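March, past 11 at night, kitchen table, tea already cold

So I finally told Mom I'm doing the fifty-mile ride. I'd been putting it off for weeks because I knew exactly what her face would do, and it did it, and then she asked if I still had a helmet. I do! It's in the closet under the sleeping bags and it smells like a basement, but I have one.

Hazel is the one who talked me into it. She did the 35 last year on that awful heavy Firska with the basket still on the front and she says the only bad part is the hill out of Camacho, where everybody gets off and walks anyway. I don't want to walk. I've decided this already, which is pretty bold for a person who got winded today carrying cat litter up to the third floor.

Went out before breakfast and did 13 miles, the river loop plus the extra bit past the feed store. Wind in my face going AND coming back, I swear. My left knee was fine until the last two miles and then it started its clicking thing. Rigoberto at the bike shop thinks my seat is too low. He raised it a little and charged me nothing and told me to quit pedaling with my toes, so now of course I can't think of anything except my toes.

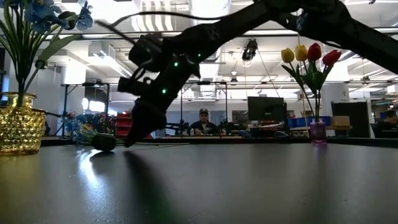
Green lights, black arm, dark little round thing on the table.

Groceries after that, and I bought way too many bananas. Valentina called while I was in the checkout line and I did that thing where you try to pay and talk and bag all at once and end up dropping the eggs (five survivors, we're having omelets tomorrow). She got the apartment in Okodau! Second floor, a real bathtub, and a landlord who wouldn't shut up about the radiators. She moves at the end of the month and I said I'd help, and only afterward did it hit me that I'd promised Hazel a long ride that same weekend. 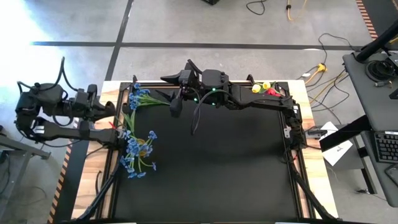

I could ride in the morning and carry boxes in the afternoon, I guess, if my legs are still attached. Or ask Azucena if she can bring the truck and get the couch out of the way the night before. She owes me for the cat sitting. I'll text her tomorrow, it's too late now and she goes to bed with the chickens.

Other stuff, so I don't forget it: new tubes, chamois cream (ugh), call the dentist back, return the casserole dish. Find out if the rest stop in Drunon has water or if I need the second bottle. 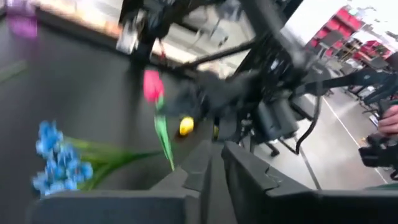
Blue flowers and a pink-red tulip, all fake.

Knee is up on a chair with frozen peas on it while I write this. The cat is very interested in the peas. I'm going to try the loop again in the morning if it isn't raining, toes down, or up, whichever one Rigoberto said.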